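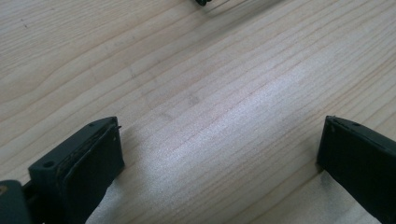

Two gripper fingers over pale timber, with a whitish sheet between them and strong glare across the middle of the table.

Chores for machines: the table

Gallery notes from the Ullwood household work trials, written up by Malachy Phelan

We have been looking at whether a machine can take over the small jobs that fill up a day at home or behind a shop counter. This page covers tables: clearing them, wiping them, and picking thin things up off them. The short answer in May is that some of it can be done slowly and some of it can't be done at all unless a person stays in the room.

The fingers are spread wide in the photo and their inner faces are turned toward each other. One has a raised pad along its inner side, and the edge of the pad is a bit rough. Pads wear. Gobnait Heffernan keeps a record of when each pair gets changed, and anyone taking a pair off should write it in her book before putting the new ones on.

Thin sheets

A person picks up a sheet of paper without looking at it. You slide it to the edge of the table, or push it with one finger until it buckles and then pinch the buckle. Most of us do both without deciding which. Two stiff fingers have to close on something, and a flat sheet gives them very little to close on.

We ran 676 pickup attempts on flat items over the trial, counting paper, film, envelopes and receipts together. Film was the worst of them. Receipts did better than expected when they had a curl in them, and envelopes did well if there was something inside. Colm Foley wanted the curled receipts counted separately and I agree with him, so they will be in the next table of results.

The push-and-buckle method can be copied by a machine. It needs the right amount of downward force, and the amount changes with the surface. On a bare timber top the sheet slides. On a cloth it drags the cloth along with it.

Shine

Glare is a plain nuisance. With light coming off the wood the grain goes faint and a pale sheet is hard to pick out, even for a person going over the pictures afterwards. You can see in the photo how the top side of the sheet fades into the table.

Anatole Delaunay has suggested blinds, and we have tried blinds. They help. They also make the test easier than a real kitchen, where the sun comes in at breakfast whether you want it or not. For now we run half the sessions with the blinds up and mark them that way in the log.

Wiping

Wiping is further along than picking up. A machine holding a cloth can cover a tabletop in straight passes and miss very little. Where it falls down is knowing when to stop. A dried ring of jam needs more rubbing than the rest of the table, and a mark in the wood needs none at all. Timber grain is full of darker flecks and streaks, and telling one of those from a crumb is harder than it sounds.

The shop counter at Lallau was laminate in one flat colour, and wiping there went much better. Aldo Costa, who runs the counter, still went over it himself before opening. He said he would pay for a machine that did the closing wipe and left the morning one to him.

Time

A person cleared and wiped our test table in 25 seconds. The machine took some 400 on a good run, and that was with no sheets of film to deal with. Speed matters less at night with the shop shut. It matters a great deal at Thursday lunch with people waiting for a seat.

Where that leaves us

Closing wipe on a plain counter: yes, with a check afterwards.
Cups and bowls off a table: mostly, if they are empty and not stacked.
Cutlery: slow, and forks are worse than spoons.
Paper: sometimes.
Plastic film: no.

Six households have asked to be in the next round. We have room for all of them, but please tell us what your table is made of when you reply, and whether there is a window beside it. Glass tops will have to wait.

The next gallery covers folding tea towels at Ó Súilleabháin.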